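Ticket: Screen reader users cannot finish the Hidelia job application form
Opened by: Pallavi Chaturvedi, inclusive hiring, Lachance
Status: Closed
Priority: High

Reported Friday, 9.20 am

Two applicants to our neurodiversity hiring scheme have told us they can't get past the "Workplace adjustments" page. Both use a screen reader. The Next button is read out as "dimmed" even when every box has been filled in. Sighted colleagues using a mouse get through without trouble.
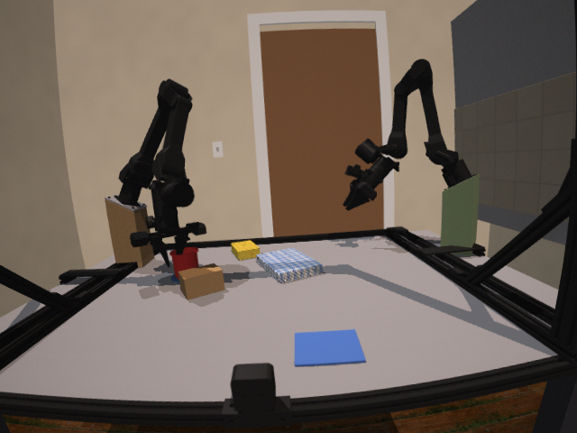
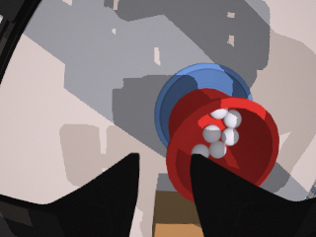

Browser makes no difference. I tried two, with the same result in each. The form was fine before the January update.

Update, 10.45 am – Ninau support desk

We can repeat the fault using the keyboard only. The adjustments box has a limit of 2,000 characters, but the page checks the length only when the box is clicked. If you tab into it, the check never runs and Next stays off.

Please ask one of the applicants how long their answer was, so we can rule out the limit itself.

Update, 11.30 am – Pallavi Chaturvedi

One was 765 characters. The other applicant would prefer not to share theirs and I have not pressed. Can the limit go up to 3,000 while you are in there? People describing sensory needs or interview arrangements often run out of room.

Update, 2.15 pm – Ninau support desk

Changed on the test site:
Length check now runs on every key press
Limit raised to 3,000
Next button state is announced when it changes

The Brirkmont office tested with keyboard and screen reader. Form submitted both times. One thing left over – the error text at the top of the page is still read twice. Logged as a separate ticket, low priority.

Update, 4.40 pm – Pallavi Chaturvedi

Live site checked, works here. Both applicants have been emailed and given extra time to apply. Happy to close.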